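"I have dropped catches in three languages," says Shalini Rajput, the woman rebuilding Vanport's fielding

Shalini Rajput does not like to sit down for interviews. She agreed to this one on condition that it took place while she painted the boundary markers, a job she says she has never managed to hand over to anybody who does it straight. So we talk on our knees, at the river end of the ground, with a tin of white paint between us and a wind that keeps putting grass in it.

Rajput is in her second season as head coach of Vanport women, having spent most of her playing career at Bromudbridge as a wicketkeeper who batted at seven and, by her own account, talked at number one. "The umpires used to ask me for a bit of hush," she says. "Between overs. When I wasn't even keeping."

She inherited a side that had finished bottom. They could bat, on and off, and they had a left-arm spinner the rest of the league would have paid for, but they caught like people trying to put out a fire. Rajput went back through the scorebooks for the previous summer and asked every player to own up to her drops. The total they confessed to was less than half of what she had counted herself.

"I don't mind a dropped catch," she says. "I have dropped catches in three languages. I once dropped the same batter twice in an over and she sent me a card at the end of the season. What I mind is someone dropping it and then looking at the sun. It was overcast! We play in England in April. There is no sun to look at." 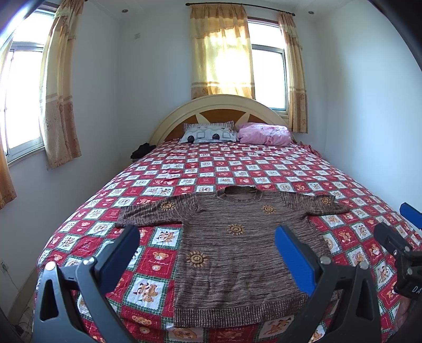 Her first winter in charge was mostly spent indoors, in a sports hall with a badminton net that could not be taken down. She banned proper cricket balls until the new year. The players caught tennis balls, then wet tennis balls, then a thing she describes as a sock with opinions. Homework was set, and since most of the squad live in rented rooms with not much space in them, the homework had to fit: throw something soft at the wall, catch it, do it again with the other hand. The bed was the crash mat. Anyone who has stood in a small white-walled bedroom with a double bed taking up most of the floor, a checked spread on it covered in teddy bears and a brown jumper laid out on top with its arms stretched wide like an umpire signalling a wide, will know how little room that leaves for a decent dive. "They complained," Rajput says. "Then their hands got better and they complained about something else."

What they complained about next was Segundo Chambi.

Chambi is the fielding coach, and he arrived by a route that Rajput enjoys telling more than he does. He grew up in Moron, where cricket was something that happened behind a hedge at a club he passed on the way to school. He played handball, as a goalkeeper, and was good enough to be paid for it for a while in Villanueva. He came to Vanport with his wife's job, went to watch a match because it was free, and stood beside Rajput at the tea urn telling her what was wrong with her gully fielder's feet.

"I didn't know it was called gully," Chambi says, when he joins us with a second brush and proceeds not to use it. "I said, the one standing in the stupid place. She said, that's gully. I said, well, her heels are on the floor."

"He was right," says Rajput. "It was very annoying. I'd been looking at her hands for a month."

She offered him two sessions. He has now been there for 14 months and has opinions on declarations. He still does not entirely accept the lbw law, which he regards as a rumour, but on the matter of how a body should get from where it is to where the ball is going he is listened to in complete silence. His drills have no names. The players have supplied some, none of which the club would like printed.

"In handball the ball comes from very close and you have no time to be afraid," he says. "In cricket you have too much time. A high catch, you have time to think about your whole life. So we practise the waiting. I throw it up and I shout questions. What did you eat? Who is your dentist? They have to answer and catch."

Does it work?

"They caught 12 in the first 4 matches last summer," says Rajput, who has this ready. "The year before, they'd caught that many by about August. Mind you, we lost two of those four matches. You can catch beautifully and still be bowled out for not very much. The batting coach is me, so I've had words with myself."

Vanport finished fifth, which was celebrated in the clubhouse as though it were first. The spinner stayed, to general surprise. Gully has become one of the better close fielders in the league, heels off the floor, and has been asked to two regional training days, at both of which somebody tried to correct her feet.
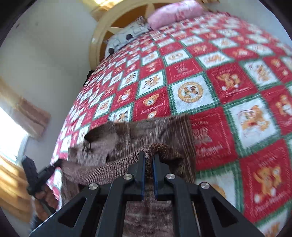 A brown knit held up off a quilted, chequered bedspread.

Ask Rajput what she would have done with a coach like Chambi in her own playing days and the brush stops for the first time in half an hour.

"Ignored him, probably," she says. "I was very sure of myself at 22. I thought keeping was a gift, and you had it, and you didn't poke at it in case it went away. Then I broke a finger, and when it mended it pointed at cover. I had to learn to catch again from the beginning with a hand that was a slightly different shape. I learnt more in that October than in all the years before it. I was also horrible to live with. Ask anyone at Bromudbridge. They'd moved my kit to the far end of the changing room."

She stopped playing a few seasons later, without an announcement. She simply turned up to a match in a coat. The move into coaching came by way of the under-13s, whom she remembers as the toughest dressing room of her career. "They'd tell you to your face if a drill was boring. Grown women are too polite, they just do it badly. I still plan every session for a rude child."

Money comes up, as it does. Vanport has a small budget for the women's side, and Rajput is careful about what she says of it, in the way of someone who has been less careful before. The nets need replacing. The roller is shared with the men, who always seem to have a reason to be on it. She would like a second set of covers and a physio who stays past the tea interval.

"I'm told it's all being looked into," she says. "I've been told that in several different rooms now, so it's certainly being moved about."

Chambi wants a wall. It is the only thing he has asked for, a plain wall, outdoors, roughly as high as a bus, that a ball can be thrown against at odd angles. He has drawn it. The drawing is pinned in the kitchen, next to the rota for washing up, and somebody has added a door.

The new season starts away, at Bromudbridge, a fixture neither of them claims to have noticed. Rajput says it is just another match. She then talks without stopping for ten minutes about the slope there, the low bounce at the church end, the visitors' showers and a patch of mid-wicket that she maintains is lower than it was when she left. She has had her slips standing on a sloping bank behind the pavilion since the clocks changed.

"It's just another match," says Chambi, to his unused brush.

By now there is a line of white markers running most of the way round to the sightscreen, straight enough as far as I can tell. Rajput walks back along it with her head on one side, and returns to the third one from the end, which has a small curve in it. That one was mine. She repaints it without saying anything, and then asks me who my dentist is and throws me the lid of the tin.

I dropped it. It was overcast.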